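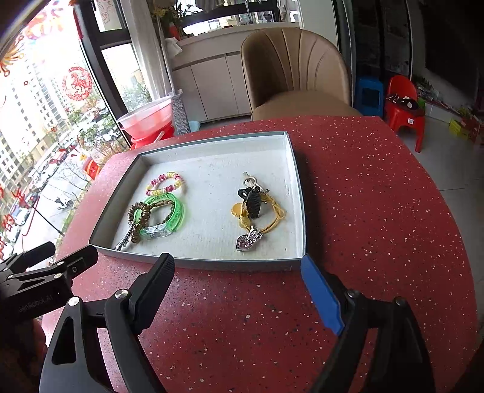
4. Trier et ranger les petits accessoires

Ce chapitre concerne les bracelets, les élastiques à cheveux, les pinces et les petits bijoux fantaisie. Pour les colliers longs et les montres, voir le chapitre 5. Avant de commencer, lisez les précautions jusqu'à la fin, elles sont courtes.

4.1 Ce qu'il faut préparer

Une surface dure, propre et sèche, par exemple une table ou un plan de travail.
Le couvercle de la boîte Brilska, retourné. Il sert de plateau de tri. Un autre couvercle en carton convient aussi, si ses bords sont bas et son fond est clair.
Deux feuilles d'essuie-tout blanc.
Un chiffon doux, sans peluches.
Les étiquettes Drallstead fournies avec la boîte (40 pièces).

Note : le fond blanc est préférable. Sur une table mouchetée ou de couleur forte, une petite perle ou un maillon en métal se voit très mal.

4.2 Premier tri

1. Posez le couvercle à plat, l'ouverture vers le haut. Laissez de la place libre devant vous et sur les deux côtés.

2. Déposez les accessoires un par un dans le couvercle. Ne videz pas un sachet entier d'un seul coup, les chaînes fines font alors des nœuds avec les perles.

3. Formez deux groupes, avec un espace vide au milieu. À gauche, ce qui se porte au poignet : bracelets de perles, bracelets en plastique souple. À droite, ce qui se porte dans les cheveux, avec les breloques.

4. Un élastique en spirale peut être rangé dans l'un ou l'autre groupe — beaucoup de personnes le gardent au poignet. Choisissez une seule fois et gardez ce choix pour toute la collection.

5. Séparez les pièces qui sont posées l'une sur l'autre. Pour une pince prise dans un élastique, ouvrez d'abord la pince, ensuite retirez l'élastique. Ne tirez jamais sur l'ornement.

Attention : les breloques et les perles détachées peuvent être avalées. Gardez le plateau hors de portée des enfants de moins de trois ans pendant tout le travail.

4.3 Deuxième tri, sur essuie-tout

6. Couvrez le fond du plateau avec l'essuie-tout. Le papier empêche les petites pièces de glisser et il retient la poussière.

7. Prenez chaque bracelet par sa partie la plus solide. Un bracelet en corde tressée se prend par le côté de la tresse, sans serrer la perle ou le fermoir.

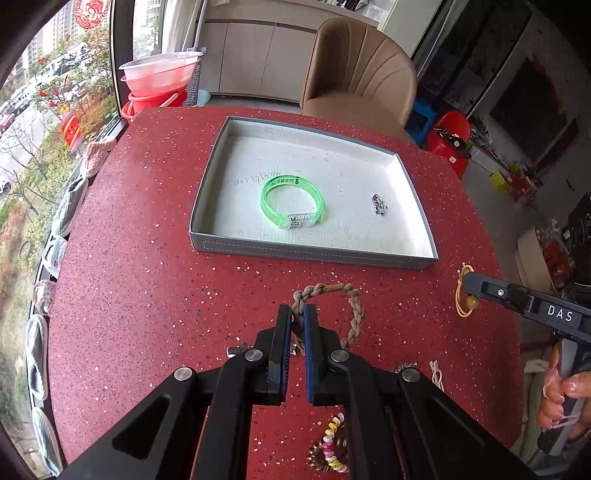
Peut-on écrire directement sur l'essuie-tout ?
Utilisez de préférence un crayon à papier et écrivez à distance des bijoux, car l'encre d'un feutre peut passer sur le plastique clair et sur les cordons.

8. Déposez les chaînes fines en petit tas, une seule chaîne par endroit. Si une chaîne est emmêlée, laissez-la sur la table et traitez-la à la fin (voir 4.4).

9. Essuyez les bracelets en plastique avec le chiffon sec. Si un bracelet porte un module ou une partie rigide, n'employez pas d'eau sur cette partie.

10. Collez une étiquette sur chaque case de la boîte avant de la remplir. Les cases 157 et 159 du modèle Correa sont plus profondes et reçoivent les élastiques en spirale, qui ne doivent pas être aplatis.

4.4 Démêler une chaîne

11. Posez la chaîne sur une surface lisse et ouvrez son fermoir.

12. Écartez le nœud avec deux épingles, du centre vers l'extérieur. Travaillez lentement. Si le nœud résiste, tournez la chaîne d'un quart de tour et recommencez.

13. Refermez le fermoir tout de suite après. Une chaîne rangée ouverte s'emmêle de nouveau.

Précaution : n'utilisez pas d'huile de cuisine. Elle laisse un film gras qui attire la poussière et qui tache le carton.

4.5 Entretien du plateau

Le couvercle se nettoie à sec. De petites marques au fond sont normales et ne gênent pas l'usage. Si un coin se déplie, recollez-le avec une colle blanche et laissez sécher une nuit sous un poids léger.

Les étiquettes de remplacement se commandent chez Gadthorpe, en rouleau de 1000. Indiquez le nom du modèle, qui est imprimé sous la boîte.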